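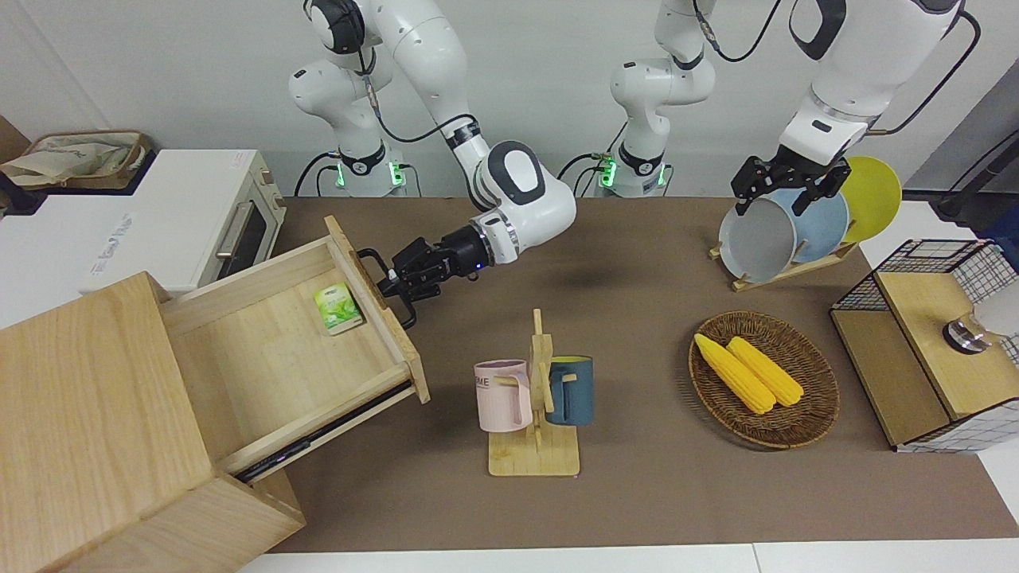 Pantry Automation at Gillaretti: Questions from Staff

This page is for everyone who works in or uses the Tumport building. It covers the two-arm station in the second floor pantry and what it means for pantry and front desk jobs. It was last updated in September, after the staff meeting.

What does the station do?

It handles dishes and dry goods. The arms put plates in the rack and take them out, hang mugs, open and close drawers, and fetch small items such as tea packets. Each arm works by itself or with the other one. The left arm can be at the dish rack while the right arm has hold of a drawer handle.

What doesn't it do?

It does not cook, use knives, pour hot drinks or carry anything out of the pantry. It does not load or unload the dishwasher on the third floor. Those jobs stay with the pantry team.

Is anyone losing their job?

No. The pantry team had five people before the station and has five now. Nobody's pay grade changes. Two team members have moved part of their week from dish work to deliveries and meeting setup, and both asked for that.

How do hours change?

The early dish shift used to start at 5:30. It now starts at 7:00. If you were on the early shift and relied on the extra pay for it, you keep that pay through the end of the trial. Talk to Lurdes Antunes in staffing if your pay slip looks wrong.

How much does it handle in a day?

The station is set up for up to 500 moves a day. A move is one item picked up and put down. We are well under that, and we have no plan to raise the number during the trial.

Why is it slower than a person?

The arms run at reduced speed whenever the pantry is open. A full rack of plates can take it 20 minutes, and most of us could do it in two or three. The team uses that time for other work, so please don't judge it against your own speed.

Can I use the pantry while it is running?

Yes. Stay on your side of the floor tape and leave the brown mat to the arms. If you need something from the table, press Pause on the wall panel, wait for both arms to stop, take what you need, step back and press Resume.

Something got dropped or broken. What now?

Press Pause and call the pantry desk at extension 49. Do not reach under an arm to pick up pieces. Nobody will be charged or written up for something the station drops.

Can I leave my own mug there?

Yes, if it has a handle. Mugs without one can't hang on the mug tree and will be left on the counter. Travel cups should go back to your desk.

Who is trained to run it?

All five pantry team members and both front desk staff. Training takes 30 hours, all of it paid, and is given by Zalewska, the company that set up the software. The next round has two open places. Asabe Abubakar is taking names, and you don't have to be on the pantry team to apply.

Does it record people?

The cameras point at the work table. Footage is kept for checking faults and is not used for attendance or performance reviews. The staff agreement covers this in section four.

Will the Roninham office get one?

That hasn't been decided. The pantry at Roninham is smaller, and staff there will be asked first.

Where do I send a question that isn't here?

Email the pantry desk or stop by on Thursday between 2:00 and 3:00, when Asabe is at the station. Answers that apply to everyone get added to this page.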